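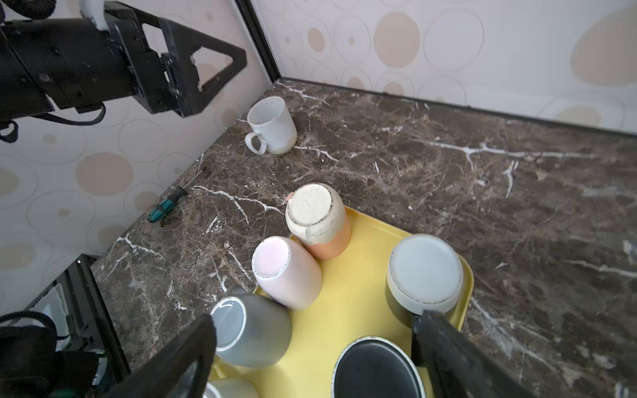 Mug cell, tray side, screwdriver still on the counter.

Gripper lets mugs swing on the handle after finger change
Asked by Gretow52, 2025-05-24

I look after a two-arm cell that moves mugs from a tray to the counter. We swapped the fingers in April and now a mug picked up by the handle rotates a few degrees during the move. Upside-down cups taken by the body are fine. I have put the grip force up twice and it made no difference. Are the new fingers bad?

Answer from Maribeth Gatchalian

Finger alignment is the first thing to check. Close them slowly on a strip of paper and pull. If it slides out at the tip but holds at the root, they are not parallel. Slacken the finger screws, close on a flat bar, then nip them up again a little at a time. 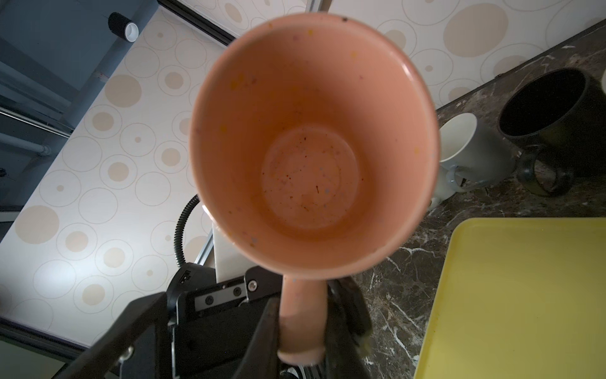 Handle grips depend on where the pads meet the loop. Ours slipped at the thin part of the handle until I re-taught the point. On your pink mug the fingers close on the handle from either side, so any twist in one finger will turn the whole mug. Run 5 picks with the same mug before you touch the force again.

Answer from kusuma_100

Had this, was the pads. Wipe them, glaze dust gets on everything. Also check the cable isn't pulling on the wrist.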